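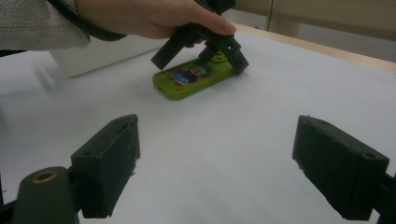 Why do phones wear cases?

Phones are thin. Floors are hard! A case is like a coat. Soft edges squish a little when the phone drops, so the bump is smaller.

See a hole in the back? Cameras need one to peek out. Bright green is easy to spot under a bed. And cartoons, well, just fun.

Try it: wrap 2 crackers, one in a sock. Drop them both. Wich one cracks?

608 shares | 12 comments

More to read
Why is glass see-through?
How do zippers zip?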